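Subject: Re: Belt for the packing bench
Date: Sun 26 April

On the list, someone at Sugden wrote:
> Ours is a Mesetti, green, and it has had 2641 hours on it.
> The surface is all over fine scratches. Replace it, or
> learn to love it? The supplier says replace, which I
> gather is what suppliers say.

Learn to love it. We've had a green belt in the Bramness unit for longer than the lease, and the scratches were there by the end of the first April. They look dreadful under strip lights and make no difference to the boxes, which have never complained.

What I would look at is the edges. If the belt is rubbing against the rail on one side you'll get fraying, and that does cost money. Ours wandered for 2 weeks before I got the Allen key out, and I then spent a whole afternoon making it wander the other way. A quarter turn at a time, then leave it running while you have a cup of tea. The Prostus manual says this on page 411, long after anyone has stopped reading.

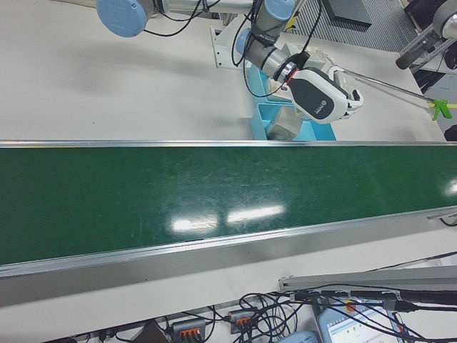 As for wiping down, warm water and a bit of washing-up liquid does ours. I was once sold a special belt cleaner that smelt of pears and left everything slippery, so that parcels arrived at the far end in their own time.

If you do end up buying, ask for the joint to be finished before delivery. The manual suggests checking it every 3000 hours. I check it when it starts to click.

Sugden people, what width is yours? I may have a spare roller.

M.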